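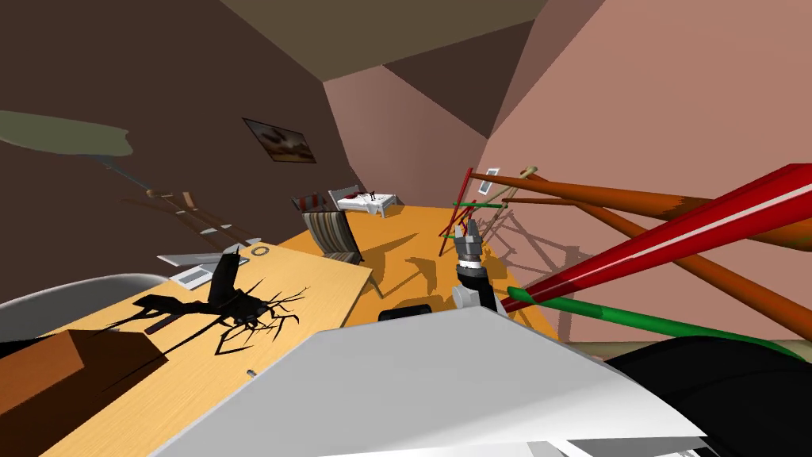 Long wooden desk, computer rendering

About Tedano

Tedano repairs, refinishes and resells used office and school furniture. Our shop is in Wurard, in the old Tetetti shoe factory on Fodor Street. We sell to offices, schools, libraries and people who work from home.

The business began as a repair shop for wooden chairs. Most of the early work came from restaurants, where chair legs loosen faster than anywhere else. Then a school district asked us to look at a load of library tables that were going to be thrown out. The tops were scratched and the edges were chipped, but the joints were sound. We sanded and refinished them, and the district put them back in its reading rooms. Tables and desks have been the larger part of our work ever since.

What we do

We buy furniture from offices that are closing or moving, and from schools that are replacing what they have. We look at each piece before we make an offer. If the frame is cracked or the top has swelled, we usually pass on it, though we may take it for parts at no charge to the owner.

Pieces that come in are cleaned, taken apart where needed, and reglued. Drawers get new runners if the old ones stick. Tops are sanded and given a hard oil or a clear varnish, depending on how they will be used. A school table gets varnish. For a desk at home we suggest oil, as it is easier to touch up later.

We also repair furniture you already own. Bring it to the shop or ask us to pick it up. The charge for pickup within Wurard is taken off the bill if you go ahead with the work. We don't do upholstery, metal plating or antiques. There are good people nearby for all of those, and we are glad to pass along a phone number.

The shop

We have 4,000 square feet on the ground floor of the Tetetti building. The front part is the showroom and the rest is workshop, with a separate finishing room at the back. The loading door is on the alley side and takes a truck up to the size of a normal moving van. Please don't park in front of it.

Last year we finished 1,664 pieces. The largest single order was 165 matching student desks, which took most of June and filled the showroom to the point where we had to close it to visitors for a week. We now rent storage down the street for jobs of that size.

Four of us work here full time. Two do repair and joinery, one does finishing, and one handles buying, delivery and the phone. In the summer, when schools want everything at once, we take on extra help for sanding and loading.

How we price

Every piece in the showroom has a tag with the price, the type of wood and a list of what we did to it. If a part was replaced, the tag says so. Repair estimates are free and are given in writing. If we open something up and find more damage than we expected, we call before going further.

Large orders are priced by the job. Tell us how many pieces you need, the sizes, and the date you need them by. Long desks and conference tables may have to come apart to get through a door or around a stairwell, so measure those too – it saves a second trip.

Returns and guarantee

Glue joints and drawer runners are covered for two years. Finishes are covered for one year against peeling, but not against heat marks or water rings. Showroom pieces can be returned within 30 days in the same condition. Custom sizes can't be returned.

Visiting

The showroom is open in the mornings, and in the afternoons if you call ahead. We will be closed on 25th March to have the finishing room fan replaced. Orders ready for pickup that week can be collected the day before or any morning after. The entrance is on Fodor Street, through the green door, and there is a ramp to the left of the steps.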